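How to Watch a Shared-Universe Horror Series in Story Order

I love a scary movie marathon, and I love it even more when all the movies hook together. The trouble is that studios never release them in the order the story happens. You get the haunted house first, then the prequel, then the prequel to the prequel, and by the fourth one your friends are pausing every ten minutes to ask who the nun's brother is. So I make a watch order before anybody sits down, and it takes me one evening.

Start with a plain list of every title in release order, shorts included. I type mine into a blank spreadsheet with four columns: title, release year, story year, running time. Leave the story year empty for now.

Next, fill in the story years. Most of these movies put a date on screen in the first few minutes, so skim the openings. If there isn't one, look at newspapers, license plates and calendars on kitchen walls (set decorators love a calendar!). When a movie jumps between two periods, I go with whichever one gets the most screen time and put the other in parentheses.
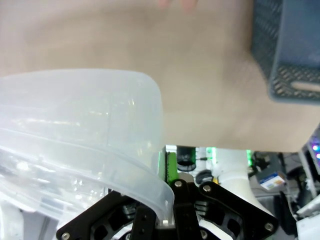 RURNIS, Apr 10, 2018

Now sort the sheet by story year and look at what you've got. My last one came to 446 minutes for just the first batch, so I split it over two nights. Check your total before you invite people over. I didn't do that the first time and we were still going when the birds started up.

Then comes the part I have the most fun with, which is moving things around. Pure story order can wreck a twist. If a prequel gives away who the villain is, I slide it down to right after the movie it spoils, and you can treat it like one long flashback. Post-credits scenes are tricky too, and I usually stop before them and play them all at the end of the night.

For crossover characters, add a fifth column and write down anybody who shows up in more than one movie, even for a second. A priest in the background of one can be the lead in another. I keep mine in Drotix but any notes app will do fine. Search the name, see every movie it's in, done.

If you're new to a series, please watch the first released movie first anyway, whatever the sheet says. It was made for people who knew nothing, and the scares land better. Save story order for your second time through.

Snacks are up to you, but I'd skip anything crunchy during the quiet ones.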